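Grey desk top gone patchy — clean it, cover it or bin it?

Juddale Home & Workshop Forum > Furniture and Surfaces
1,319 views

plumbline_pete
Evening all. I've got a grey table I use for sorting and mending bits, and the top has gone blotchy. It's a matte grey with a slightly grainy feel, rounded corners, and the pale marks are worst towards the far side and over on the right. I bought it second hand in April and I've no idea what the surface is meant to be. The seller said Plamard but there's no label underneath that I can find.

I've tried warm water with a drop of washing-up liquid, twice. The marks go while it's damp and then come straight back as it dries, which is driving me up the wall. 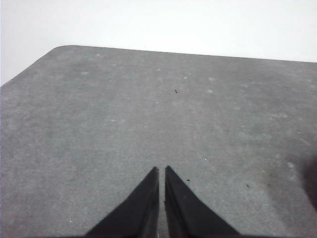 I don't mind a bit of wear, it's a work table after all, but I'd like it to look even. Has anyone brought one of these back? My other half wants me to stick a cloth over it and stop moaning.

Tansy_M
If they vanish when wet and come back dry, it sounds like residue to me. Soap film, probably! Mine did the same and I'd been making it worse every time I washed it. Plain water, a microfibre cloth, rinse the cloth about a million times and then dry it off with an old towel. Took me 2 goes.

oldgreybench
Sorry Tansy, don't agree. Soap film is streaky and you can normally feel it. Patches like that on a grainy matte top are more often the surface itself wearing pale. You can wash it till Christmas and it won't shift. I had a Mikkelsen desk that went the same way under the window.

Tansy_M
Could be, but trying water costs nothing and he's already had the soap on it twice. Rinse first, then despair.

Villads Skov
I'm with Tansy on the order of things, but please don't go near it with a magic sponge or cream cleaner. Those are abrasive and on a matte finish you get shiny patches, and then you've got light bits AND shiny bits. I did exactly this to a bedside table and it now lives in the shed.

kettle_on
Neson do a mat you can cut to size. I've had one on my sewing table for years and I couldn't tell you what the top looks like any more. Rounded corners are easy enough — draw round a saucer till you find one that fits.

oldgreybench
A mat's fine until something spills and creeps under it. Then you've got a new stain and no idea it's there.

kettle_on
So lift it up now and then?

plumbline_pete
Thanks all. Did the plain water thing this morning, lots of rinsing, and the cloth came up milky the first few times. The right-hand side is better. The far side is pretty much the same, so you might both be right. I'll give it another go at the weekend and measure up for a mat in the meantime.

Villads Skov
Let it dry overnight before you judge it. And post the saucer size if you find one that fits, I need to do mine.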